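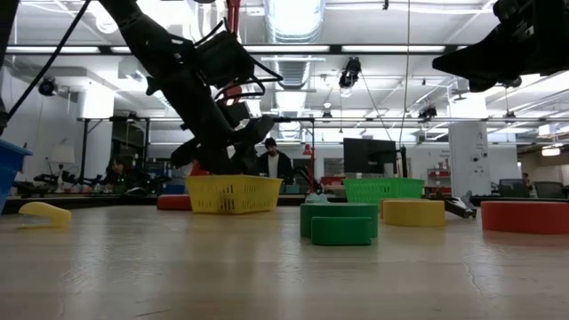 Sterileo releases sorting and storage guideline for shared worktables

November 8, 2025

Sterileo has published the first edition of its Stullby guideline, a 17-page document covering the sorting, storage and clearing of small plastic items on shared worktables. It is intended for community workshops, school makerspaces and toy libraries, where one table is used by several groups in a day and loose pieces are left out between bookings.

The guideline applies to tabletops with a smooth, light-coloured finish and to open plastic baskets with slotted or perforated walls. It does not cover lidded tubs, drawer units or wall-mounted bins.

Under the Stullby method, each table is assigned two baskets of clearly different colours, for instance yellow and bright green. The baskets stand toward the far side of the table, one left and one right of centre, with the area between them kept for items still to be sorted. Chunky blocks and other rigid pieces are placed in first. Thin or translucent items, such as cups and crumpled film, go on top, where they remain visible above the rim. Metal hand tools are not to be stored with plastic pieces and must be returned to the tool rack before sorting starts.

"Most of the correspondence we received concerned the tools," said Margareta Sârbu, technical editor of the guideline. "Pliers left in among blocks mark the blocks and the tabletop, and they are hard to find at the bottom of a basket. Section 4 deals with this in some detail."

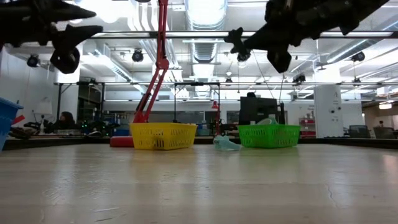
Perforated walls are specified for two purposes. Contents can be checked from the side without tipping the basket out, and rinsed pieces can drain in place. Colour matching between basket and contents is optional. An earlier draft made it mandatory, but the requirement was dropped in October after trial users reported that it slowed clearing where mixed sets were in use.

The trial was coordinated by Chukwuemeka Garba and covered 92 clearing sessions. Median clearing time for a table with two baskets was 100 seconds. Tables with a single basket were not timed, and the results should not be read as a comparison.

Further provisions address task lighting and table care. Lamps with articulated arms are to be positioned behind the baskets, with the base clear of the sorting area. Glossy finishes reflect overhead lighting, and clear or pale items can be missed against them; a second visual check from a lower angle is recommended. Scratches are to be recorded in the table log but do not require the table to be withdrawn from use unless the surface is lifting.

The guideline is supplied with a log sheet and a set of basket labels. Around 900 printed copies will be distributed through Sutcliffe, and an electronic version is available on request at no charge. Comments on the first edition should be addressed to Elspeth Hepburn, Publications, Sterileo, quoting the section number.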